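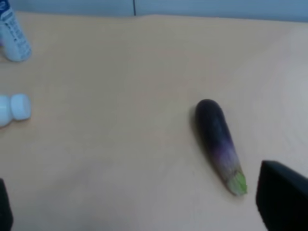 Week 3 handout: Vegetables at the Table

Hi all! I'm Frøydis Lie, and this week we're drawing and tasting (bring a pencil and an appetite). Please read page 23 first.
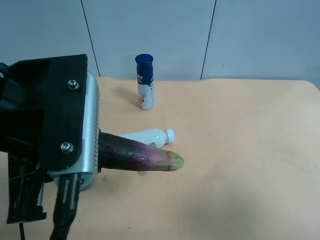 Color is where I'd like you to start. Skip plain "purple" in your notes and follow the skin from end to end, because a long eggplant can go from nearly black to reddish-violet before you reach the pale green tip. Mix those separately!
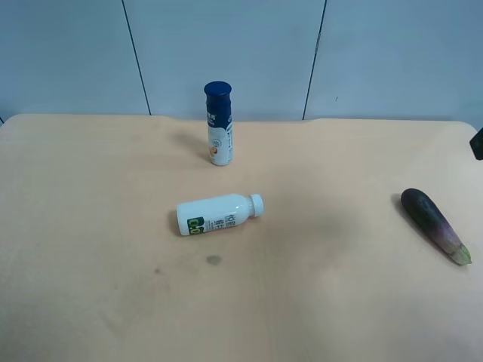 Photo: Brollolberg Kitchen Studio

Next, shadows. Sketch the upright bottle's soft gray one before you touch the label. Drawings go in folder 244.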